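Search this site Enter keywords Go

Dirnadon laundromat to stay open under new owner

2/26/24

3 min read

The Barbieri laundromat on Mill Street in Dirnadon will stay open after a sale that closed last week, ending two months of worry for people in the apartments behind it.

Tullio Fabbri, who ran the business for most of his working life, sold it to Sveva Ferri, a former hotel manager who moved to town in January. Neither would give the price. Fabbri had told customers before the holidays that he planned to retire, and that he would close the doors for good if he could not find a buyer willing to keep the machines running.

"I had two offers before hers," Fabbri said. "One wanted a parking lot. The other wanted to put in storage units. I didn't need the money that fast."

The laundromat is the only one in Dirnadon. The next closest is in Purnska, a trip that takes 40 minutes by bus each way and includes a transfer. Many of the older buildings on Mill Street and Canal Street have no laundry hookups, and tenants there have used Barbieri since it opened. The name comes from the barber shop that was in the building first. Fabbri kept the old sign to save the cost of a new one.

Imtiaz Kanagaratnam, who lives on Canal Street with his wife and three children, said he had priced a small washer that hooks up to the kitchen sink when he heard the place might close. "It would have done one pair of jeans at a time," he said. "We do seven loads a week."

Ferri said she plans to keep the hours as they are, 6 a.m. to 10 p.m., with the last wash at 8:45. Prices will hold until summer. After that a standard load will go up by a quarter, the first increase in four years. The large front-loaders along the back wall will stay the same price.

She is replacing two dryers that have been out of order since fall and having the floor drain near the entrance redone. The drain work will close the front door for part of next week. Customers should use the side door on the alley, which has a ramp.

The machines will go on taking quarters. Ferri said she looked at switching everything to a card system and decided against it after spending a few afternoons in the shop before the sale. A card reader will be added to the change machine so that people can get coins without going to the bank. "Half the people I talked to had a jar of quarters at home," she said. "I'm not going to make them take it somewhere else."

The wash-and-fold counter, which Fabbri closed when his sister retired, will come back on a trial basis in the spring. Gualtiero Melis, who does alterations out of his home, has agreed to run it in the mornings and will take in hems and zippers at the same counter. Clothes dropped off before 9 a.m. will be ready the next day. Bedding and comforters will take a day longer.

The town had a small part in the sale. The building is zoned for general retail, and a change of owner meant a new review of its water use under rules passed after the dry summer two years ago. The review found that the laundromat could keep its current hookup as long as any washers bought from now on meet the newer standard for water use. Primo Pagano, the town clerk, said the permit was signed without a hearing, as there were no objections on file.

The file did hold one letter in support, signed by 300 residents. It was started at the front desk of the Ceditar Apartments and passed from floor to floor. Pagano said that was more names than he had seen on anything since the bridge repair.

Parking may still be a problem. The spaces in front are limited to one hour – less than it takes to wash and dry a full load – and drivers have complained about tickets for years. Ferri has asked the town to raise the limit to two hours on that block. The request is expected to come up at the next street meeting, which is open to the public.

Fabbri said he will stay on through the end of March to show Ferri how the boiler works, and how to deal with the third washer from the window, which stops in the middle of the spin cycle unless the load is balanced by hand. He has written the steps on a sheet of paper taped inside the utility closet.

Questions about lost items or refunds can be left at the counter or by phone at extension 3703 of the Mill Street merchants' line. Clothes left in the shop before the sale are being held on the shelf by the side door until the end of March.
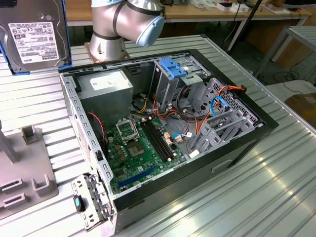
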